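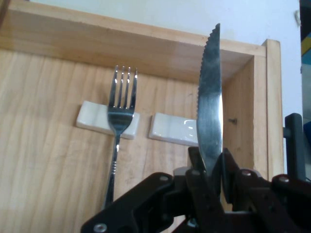 Why use cutlery rests at a table that already has napkins?
A rest keeps a used knife or fork off the wood between courses, and it wipes clean in a few seconds. A napkin does the same job once and then goes in the wash.

February 9, 2023

I have been setting the table with rests since October. Notes follow, mostly on dimensions and cleaning.

The everyday set is white glazed ceramic, rectangular, bought from Broder. Glaze matters more than shape. An unglazed foot will scratch an oiled tabletop if it gets dragged, so I ran 1,000 grit paper over the undersides of mine and rinsed off the dust. It took 2 passes per piece. I tried 3,000 grit on one of them and could not feel a difference.

Balance is the main problem. Older flatware with long, thin handles tips backward if the neck sits too far forward on the rest. The fix is to set the contact point closer to the middle of the piece. Serrated table knives are easier, though the teeth should face the plate and should not bear on the ceramic. Steel leaves gray marks on white glaze. A paste of baking soda and water removes them - leave it for a minute, then rub with a damp cloth.

Polished stainless shows every fingerprint. I wash by hand, dry right away with a flat-weave towel, and hold each piece by the neck on the way to the table. The dishwasher leaves spots on ours regardless of the rinse aid setting. Engraved bands on a handle collect residue and need a soft toothbrush now and then.

I also tested a Perlow rest in cast metal. It is heavier and slides less, but it rings when a knife is put down on it. The Briltley version has a silicone pad that holds onto grease. Both went back in the drawer.

Next is a set of bowls from Lưu, pending a decision on shelf height.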